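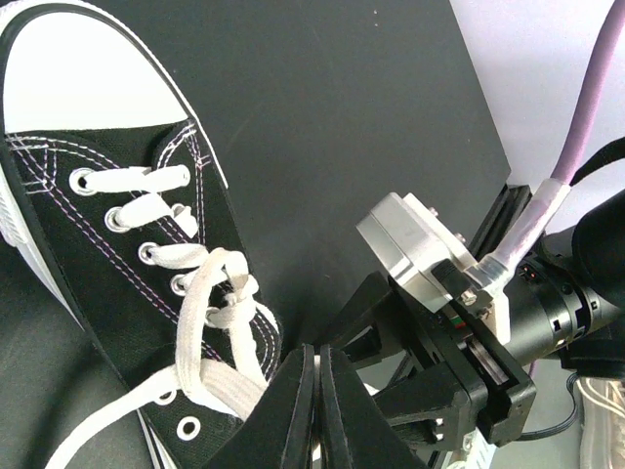 House rules for shoelace work at Postmont, revised after 283 runs and over 1,088 opinions.

1. Close the fingers on the lace only. Canvas doesn't complain until it tears.
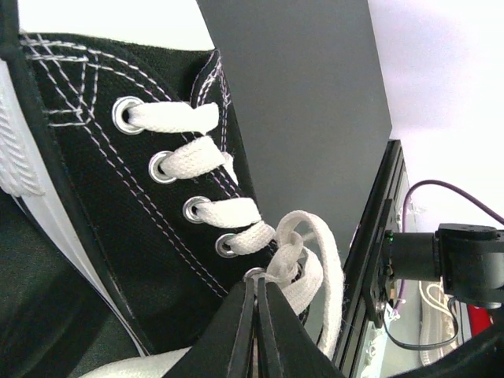
2. Pull slowly, in line with the eyelet. If the lace snags, stop and back off – tugging harder is for people late for work. 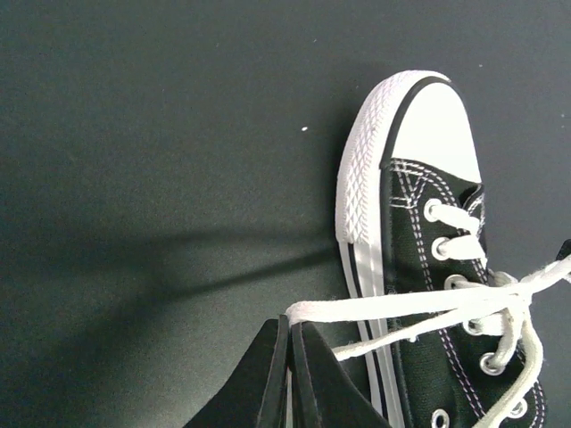 Page last changed: July 8, 2020

3. Hands stay outside the rails while the arms have power. Yes, even to fix "just the one loop."

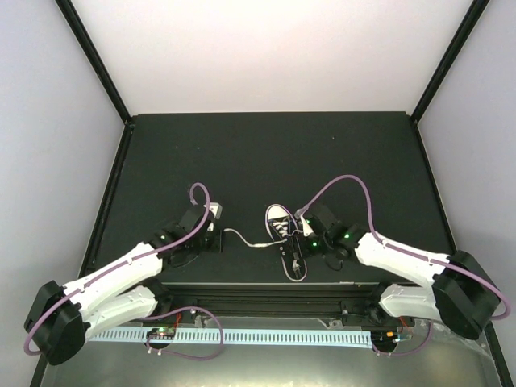 4. Agree which arm moves first. After 3 failed grabs, park both and log it on the Gedel sheet, however embarrassing.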